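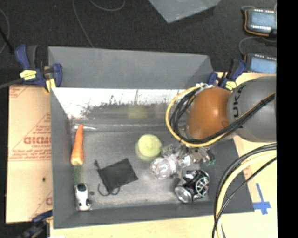 Home Guides Play & Learning Spare Parts Contact

October 22, 2018
By the Drultorent guide desk

Section 4. Filling and Laying Out Your Zuvside Find-and-Name Bin

By now you should have the bin unpacked and wiped out, and if you skipped Section 3 because you were itching to get to the fun part, we quite understand, but do go back for the bit about the flap. This section covers choosing what goes in, laying it out for a first game, and putting it all to bed afterward. Set aside a quiet half hour the first time. After that you'll have it ready in the time it takes the kettle to boil.

4.1 Where to put the bin

1. Pick a spot on the floor or on a low table, no higher than 70 cm, where players can look straight down into the bin. A dark mat or dark carpet underneath is lovely for this, and makes the gray edges easy to find.
2. Open out the wide flap at the back and let it lie flat. It makes a handy shelf during play, and people do end up resting their elbows on it.
3. Look into the bin from where the players will be. If a lamp or window throws a bright band along the inside wall, turn the bin a little or draw a curtain. Some shine is perfectly all right.

Note: Scuffs on the bottom are normal and come with use. We have a bin in the office that is more scuff than bin, and it still comes out every January for the family open house.

4.2 Choosing the objects

Five objects make a very good first layout. You may be tempted to tip in everything you own (we were!), but a small group leaves room for hands and gives each thing its own bit of floor. Try to choose things that differ in color, in shape, and in how they feel. A set we come back to again and again goes like this:

- a carrot, for its bright orange and its narrow tip
- a small white toy with black patches
- a black fabric drawstring pouch
- something pale green and rounded
- a clear container with faceted sides

The pouch is the dark horse of the group. Players who rattle off the carrot straightaway will often go right past a flat black pouch, and then feel terribly pleased when they come back to it. The clear container is harder still, as it borrows the gray of whatever it rests on.

Caution: Keep small objects away from children under three and from anyone who still puts things in their mouth. Check the drawstring before each game, and keep it well clear of necks and fingers. An adult should stay with the bin the whole time it is open.

Caution: Do not use glass. If you aren't sure what a clear container is made of, leave it in the cupboard.

4.3 Laying out the first game

1. Start on the left with the carrot. Set it lengthwise, with the tip toward the back wall and the broad end toward you. If yours still has a tuft of green, leave it on; it is a good talking point.
2. Tuck the small black-and-white toy into the front left corner, just past the carrot's green strands.
3. Lay the pouch flat to the right of these two and give it a bit of a tilt, so that its corners don't line up with the walls. Let the drawstring fall in whatever loops it likes along one edge.
4. Stand the green object near the middle of the floor, a little behind the pouch and off to its right, with clear space between the two.
5. Put the clear container on its side, in front of the green object and farther to the right, at a slight diagonal.
6. Step back, then come up to the bin the way a player would. Nudge anything that hides something else.

Note: There is no need to be fussy about the spacing. We have laid this one out 121 times for visiting families, and it has never come out the same twice.

4.4 Playing

1. Give everyone a good long look, with hands in laps.
2. Ask one player to name an object without pointing to it. "The green one" is fine to begin with. Later on you can ask for something more, such as "the green one behind the pouch."
3. The next player lifts out that object and sets it on the flap.
4. Carry on until the bin is empty, then go backward, putting each thing back where it was. Older children find this part a real challenge, and so do their grandparents.

For a quieter version, move one object while the others close their eyes, and let them work out which.

4.5 Cleaning and putting away

1. Take everything out. If you used a real carrot, eat it or compost it the same day, please. A forgotten one at the bottom of a closed bin is a sorry business.
2. Wipe the bin with a soft cloth and 600 ml of warm water with a drop of dish soap. Go gently into the crease where the walls meet the bottom, where crumbs collect.
3. Shake out the pouch and leave it open overnight.
4. Once everything is fully dry, return the objects to the bin and fold the flap over.

Card 29 in the Broveck card pack has a blank layout you can draw on, in case you would like to keep a favorite arrangement.

Comments

lengyel_playgroup: We swapped the carrot for a parsnip and it was much harder to describe. Good fun though, thank you for the clear steps.

twomugs: Is the flap meant to come off? Mine feels like it wants to.

Drultorent guide desk: Please don't pull it, it is meant to stay on. Section 3 shows how to ease it back if it has gone stiff.

pia77: The moving-one-object game kept my two busy all the way to supper. The pouch got them every time.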